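Tarkimbridge swap shed reopens Saturday, with new rules and a lot more shelf space

Wednesday, May 27, 2020

If you've been sitting at home since March with a garage full of stuff you finally got around to sorting, I have good news. The swap shed behind the Tarkimbridge transfer station opens its doors again this Saturday at 9 a.m., and yes, I will be in that line with a thermos and a trunk full of flowerpots.

For anyone new in town, the swap shed is where you drop off things that still have some life in them and take home whatever catches your eye. No money changes hands. I've furnished most of a back porch from it, and my kitchen radio came from there too (it only gets the one station, but it's a good one).

The town closed it the same week the library shut, and I've had more emails about the shed than about the library, which says something about my readers. The public works office put out a one-page notice on Tuesday afternoon, and I called over there to get the parts that weren't on the page.

So, the rules. Only 4 people can be inside at a time, and you get fifteen minutes. Masks are required in the shed and in the line. You need a dump sticker on your windshield, and last year's sticker is good through the end of the summer, so don't go standing outside town hall trying to get a new one. Drop-offs happen at the side door on Prornar Road, and everything that comes in will sit for 2 days before it goes out on the shelves. That means whatever is out on Saturday was left there before the shutdown, plus a few things the crew pulled aside while the place was quiet.

What they won't take for now is anything soft. That covers clothes, pillows, stuffed animals, curtains and rugs. Books are a maybe. The woman I talked to said to hold on to them until the middle of summer, and then she laughed and said she had boxes of her own in the hallway. No mattresses, ever, and please don't leave one by the gate at night. You know who you are!

What they'd love more of is hard goods you can wipe down: tools, pots and pans, garden gear, crates, buckets, shop bins, shelving. Metal things especially, scratched or not. I asked whether something could be too beat up, and the answer was that if it holds what it's supposed to hold, bring it.
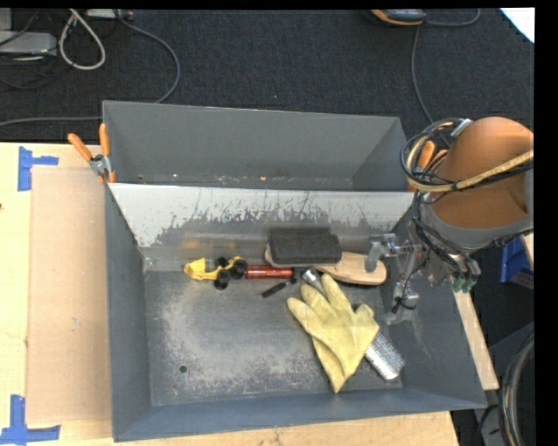 Scuffs and scratches are fine: gray metal bins with plenty of wear on them.

The bigger change is the building itself. The old shed had that one sagging wall of shelves and a floor you had to watch. During the closure the crew took the shelves out and put in new ones along three sides, with the lumber donated by Atiletti Hardware on Main Street. There's a wider door now as well, so two people can pass each other without doing that little dance. Paint and labor came in at a bit under $2000, and it was paid for out of the station's scrap metal account, so it didn't touch the tax bill. I know somebody was going to write in and ask.

The Zerouali bakery is chipping in too. They'll have a table at the far end of the parking lot from 8:30 until the rolls run out, with everything bagged ahead of time. Bring small bills if you can. I had one of their onion rolls last week for the first time in two months and ate it in the car before I'd even left the curb, so I can't promise there will be any left by the time you get there.

Hours are going to be shorter than we're used to. The shed will be open Saturdays only, 9 to 1, through the end of June. After that the town will look at adding back the midweek morning. If it rains hard they'll stay open, but the line is outdoors, so dress for it.

A few of you have asked about the big leave-it pile, the one by the fence where the bikes and the grills used to end up. It's gone for the time being. Bikes go inside now, up on hooks, and grills have to be scraped out and come without the propane tank. Tanks go to the hazardous waste day, and there's no date for that yet — I asked twice.

One more thing from the office: please don't call the transfer station to find out what's on the shelves. There's one phone, and it's in the scale house, and the person who answers it is also weighing trucks.

I'm bringing the flowerpots, a card table and a waffle iron I've moved through two apartments without ever plugging in. If anybody has a decent pair of hedge clippers to drop off, I'm the one in the green raincoat.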